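Protective stop when the gripper goes low in the bin, near the front wall
Posted in May by Trevor Thibodeau
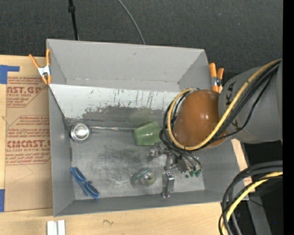
First post: the stop happens only in the front half

tthibodeau
Hello all. We do bin picking at Brodside with mixed objects: ladle, cup, folded glasses and so on. Since we changed to the deeper bin, the arm goes into protective stop when it reaches down close to the front wall. In 800 picks I had 17 stops. The log gives a force limit on the wrist, but I see no contact at that moment. The program and the payload setting are the same as before.

donitz_k
Look at your cables. The yellow one makes a loop under the orange joint cover and the black bundle goes nearly the same way. If the loop pulls tight at the low pose, the controller reads it as a force. I would give it more slack before touching any setting.

lastholm
I do not agree. A cable pull usually gives a slow rise, and he has a sudden stop. I am more worried about the scratches. The white sloping panel has dark vertical streaks and its lower edge is worn to gray. Something is rubbing there, and the floor is also full of scuffs. Is your bin position correct in the program?

tthibodeau
The panel is from an older setup, so I cannot say which marks are new. The bin position I taught again last month with 5 points.

donitz_k
And how is the bin held? I see two clamps with orange handles near the upper sides, and nothing that I can see at the front. A small push at the front could turn it a little.

lastholm
Yes, this is possible. But please do not raise the force limit to make the stop go away. At Desjardins we did this once and we bent a finger on pick 466. The stop is there to protect you also when your hand is near.

tthibodeau
I did not raise it – I only thought about it. Today I put a pencil line on the table along the front wall and ran the low picks again. After the second stop the bin was 5 mm away from the line. So the bin moves, but I still do not know if this is the cause or the result.

donitz_k
I still say cable. Tie it differently, run the same picks, and compare the force curves.

lastholm
Fix the bin first, then the cable. If you change both together you learn nothing.

tthibodeau
OK, I will put stops at the front on the table and leave the cables for now. I will post the curves when I have them.

Last updated: May, 4:40 pm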